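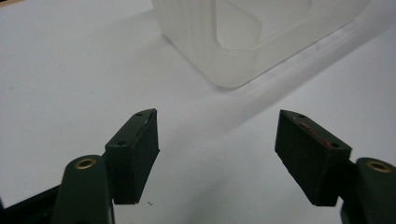 Abb. 1: Blick der Greiferkamera auf einen mattierten Kunststoffbehälter, Finger geöffnet.

Pledo -- Demonstrationen mit Handgreifer für durchscheinende Behälter

Datenkarte, Stand 25. April 2025
Kontakt: Farah Hidayat (Daten), Sutrisno Sumampouw (Training und Auswertung)

Kurzfassung

Pledo enthält 400 Demonstrationen, in denen eine Person mit einem Handgreifer einen Behälter auf einem hellen Tisch anfährt und fasst. Der Datensatz wurde für die Frage gesammelt, ob eine Strategie, die nur das Kamerabild am Greifer bekommt, auch bei kontrastarmen Objekten lernt, wo sie zugreifen soll. Es gibt keine Tiefendaten und keine externe Kamera.

Warum dieses Objekt

Die Wände sind milchig und halb durchsichtig, der Tisch ist fast gleich hell. In Abb. 1 sieht man, dass die Kante unten noch klar ist, während die rechte Seite im hellen Hintergrund verschwindet. Auch der Schatten ist weich und kann vom Modell leicht als Teil des Objektes verstanden werden. Bei unseren früheren Aufnahmen mit farbigen Bechern (Sterden, nicht veröffentlicht) ist dieses Problem nicht aufgetreten.

Aufteilung

Training: 200 Episoden
Validierung: 30 Episoden
Test: die übrigen Episoden, mit anderer Beleuchtung aufgenommen

Die Aufteilung erfolgt nach Aufnahmesitzung. Bitte die Episoden nicht neu mischen, sonst sind die Ergebnisse mit unseren nicht vergleichbar.

Methode

Das Basismodell bekommt das aktuelle Bild und die Öffnungsweite der Finger und sagt eine kurze Folge von relativen Bewegungen voraus. Die Variante "Hornden" lernt zusätzlich eine Kantenmaske des Behälters. Die Masken sind von Hand gezeichnet, aber nur für die Trainingsepisoden. Jede Variante wurde mit 5 Startwerten trainiert.

Beobachtungen

Mit Kantenmaske beginnt das Schließen der Finger später und gleichmäßiger. Das Basismodell schließt oft schon über dem Schatten. Auf dem Testteil bleibt ein Unterschied, er ist aber kleiner als wir im November erwartet haben. Eine Auswertung pro Sitzung liegt in der Datei auswertung.csv.

Bekannte Einschränkungen

- Nur ein Behältertyp und nur helle Tischflächen.
- Die Fingerpads haben Gebrauchsspuren, auf dem rechten Pad ist ein rotbrauner Streifen. Ein Modell könnte sich daran orientieren; wir haben das nicht getrennt untersucht.
- Die Kraft am Finger wurde nicht gemessen.
- In einigen Episoden fehlt die Öffnungsweite am Anfang. Diese sind im Feld "luecke" markiert -- der Lader von Cárdenas überspringt sie automatisch, andere Lader eventuell nicht.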